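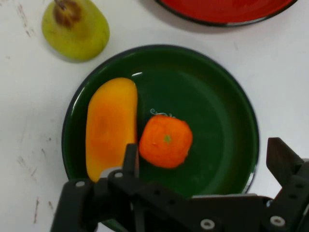

Trolterar Steamed Pudding Basin with Clip Lid, 1.6 litre

Item no. 1606
In stock at Vurnby Kitchen & Pantry, in store and online

My mother-in-law bought her pudding basin in 1982, the year she moved into the house at Skustby, and it was still going at Christmas when it finally lost an argument with the laundry tiles. She wanted another one just like it, and you would not believe how long it took us to find one (the thin ones all dent, and the pretty ones have lids that float off halfway through the second hour). So when the Trolterar samples came in I took one straight home and made a golden syrup pudding on a Tuesday night for no reason at all, and then a jam one, and then we ordered a whole pallet.

It's a proper old-fashioned basin, narrow at the foot and wide at the shoulder, so the pudding slides out with that lovely sloping side for the custard to run down. The walls are heavy-gauge aluminium with an anodised finish, which means you can use it for lemon and rhubarb without any of that tinny taste. The lid has a silicone seal and two wire clips, and there's a fold-down handle across the top for lifting it out of the pot. Please do use the handle, and please do wear a mitt, it gets every bit as hot as the rest of it.

Details

Capacity: 1.6 litres, serves eight, or six if they're my lot
Weight: 640 g with lid
Colours: silver, or silver with a cream lid
Suitable for: stovetop steaming, pressure cookers with a rack, ovens to 228 °C without the lid
Not suitable for: microwaves
Dishwasher: the basin will go dull in there, so wash it by hand if you care about the shine. The lid is fine on the top rack.

Getting a good pudding out of it

Butter the inside well, right up under the rim, and put a little circle of baking paper in the bottom. Fill it no more than two-thirds. Everyone overfills it the first time, me included, and a self-raising batter has to go somewhere! Sit the basin on a trivet or an old saucer in your biggest pot, pour in boiling water to come halfway up the side, and keep it at a gentle simmer. A plain sponge pudding takes about an hour and a half. A fruit pudding wants a good four hours, and you'll need to top up the water from the kettle now and then.

Let it stand for ten minutes with the clips undone before you turn it out. If it sticks, run a butter knife around the top inch only and give it a bit of a shake.

What customers have told us

"I was dubious about the clips because my last lot rusted in a year, but these are stainless and they snap down beautifully. Did a chocolate one for my dad's birthday and a date one the week after. Only grumble is that it doesn't fit in my small stockpot, so measure first." Qiuyue Lu

"Bought for the Christmas pud, using it for self-saucing ones in the meantime. Also makes a very good brown bread." Raed Sabbagh

Measuring your pot

Qiuyue makes a fair point. The basin is 19 cm across at the rim and the clips stick out a little further, so you'll want a pot at least 24 cm wide inside, and tall enough to get its own lid on. The Dabbas stockpot is 28 cm and fits it with plenty of room for your fingers.

Spare seals and clips

Both are sold separately and we keep them behind the counter, so just ask. The 1.2 litre basin takes a smaller seal and should be back on the shelf in September.

Page updated July 19, 2018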